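Stitley Household Words

A word list of everyday names for things in the home, gathered by postal questionnaire in two towns, Donard and Brophy. The list holds 2000 entries. Each entry is one word or phrase as one person wrote it down.

Files

words.csv has the entries, one per row. rooms.csv maps each room name to a short code. notes.txt holds remarks that did not fit a column. All files are UTF-8, with commas as separators and a header row.

Columns

entry_id, word, meaning, room, town, age_band, spelling_note. The age_band column is blank where the person left it out. Spelling is kept as written, and a standard form is given in spelling_note when there is one. 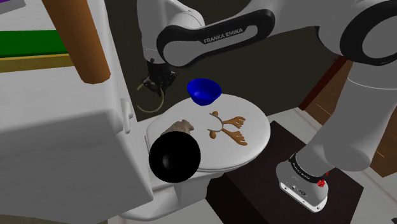
Room codes follow the questionnaire, so a word is filed under the room the person named and stays there even if it seems out of place. The bathroom section is the longest. A plain white toilet has more names in this list than any other object, and many of them are jokes or family words. We kept those and marked them F in spelling_note. Rude words are included. Filter on the code R if you need a clean copy.

Known problems

The kitchen section is thin for Brophy, with 75 entries. In 40 rows the meaning is missing and the word could not be traced. "Press" and "cupboard" are sometimes given as the same thing and sometimes not. Version 2 fixed the doubled quotation marks in the meaning column, but a few stray spaces remain at the ends of words.
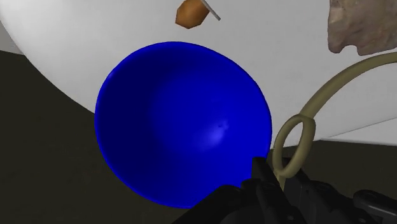

Donard, March

Added the words for bowls and basins. People in both towns use "basin" for something you mix in and also for something you wash in, so the meaning column now says which. Color words such as "the blue one" were left out unless the household used them as a name. Entry numbers have not changed. The Sarura spelling checker was run on the meaning column only.

License

Free to use and share with credit to Stitley Household Words. Please report errors by entry_id.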